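Flukel puts two-arm cells into Vovstead packing hall, no jobs to go

VOVSTEAD, January - Flukel is bringing two-arm robot cells into its Vovstead packing hall, after a long trial in the practice area upstairs. Packers on the early shift get them first. Lates to follow.

The arms will take over the small-parts sorting, up to 3000 pieces a shift, the job staff voted the one they'd most like to be rid of. All 97 packers keep their posts and their hours. Pay bands unchanged.

"My wrists have had enough of that bench," said Denise Clegg, packer. "I'd sooner be setting the thing up and checking what comes off it. I was dead against it at first, I'll say that." 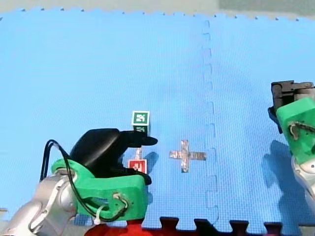
Two arms at work over the practice mat, with marked red and green cubes and a silver tape cross.

Training is done in house, in work time. Packers learn to set out parts, stop and restart an arm, and log a bad pick. Those who pass move up to cell operator, a new grade agreed with staff reps before the trial started. Anyone who'd rather stay on hand packing can.

"We got the first rota wrong and people told us so," said Régis Fleury, site manager. "Breaks were too short, the new one is beter."

Software for the cells comes from Skanell. A second site, at Baek, is being looked at but no decison yet.

Press contact: Margaux Marty, Flukel press desk, ext. 1689. Site visits by arrangment, mornings only.

ENDS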